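Shared Rooms Tidy-Up: progress report to the Ogilvie Fund, February

Prepared by Kaja Paulauskas for Gavin McIver, grants officer

You asked for a short report this time, Gavin, after the last one ran to 9 pages. Point taken.

The money first. Of the grant we have spent $868, nearly all of it on bins, labels and a second-hand shelving unit for the Ilside building. Another $300 is set aside for Zutorholm, where the landlord is still thinking about whether we may put a screw in his wall. He has been thinking since before the holidays.

Ilside is the further along. All seven shared rooms now have a wastebasket of their own, which sounds like a low bar until you remember that people used to carry their trash down the hall, or at any rate were supposed to. We went with mesh baskets. They weigh next to nothing, and you can see what has gone into them without putting your hand in. 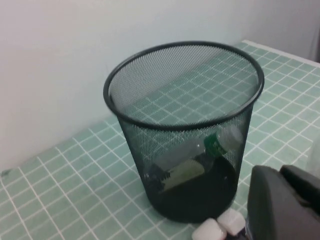
Photo: Ilside project team

Seeing what is in them has been educational. Plastic bottles are the main offender, caps and all, lying on top of whatever was thrown in first. We had assumed that a bottle bin by the front door would take care of this. It takes care of the bottles belonging to people who happen to be leaving.

So the plan has changed a little. From next month we would like to put a small bottle crate beside each wastebasket and see whether two feet is a distance people will travel. The crates come out of the existing budget, so I am not asking for anything – yet.

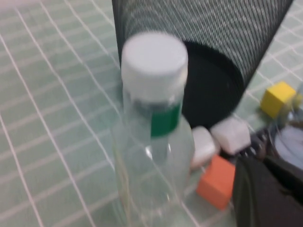 The other half of the work is the tabletops. Bottles, small blocks, pens and the odd mug tend to settle wherever they were last put down, and the evening groups arrive at 6 p.m. to find the afternoon still laid out for them. We have tried a sign. The sign is now underneath things.

What does seem to help is a five-minute clear-up at the end of each session, with one person named on the booking sheet. Two of the groups have taken to it. A third has named the same man every time, and I will be having a word.

Still to do before the final report: labels for the Grutaton storage boxes, an answer from the Zutorholm landlord, and a decision from you on whether the leftover shelf brackets count as equipment.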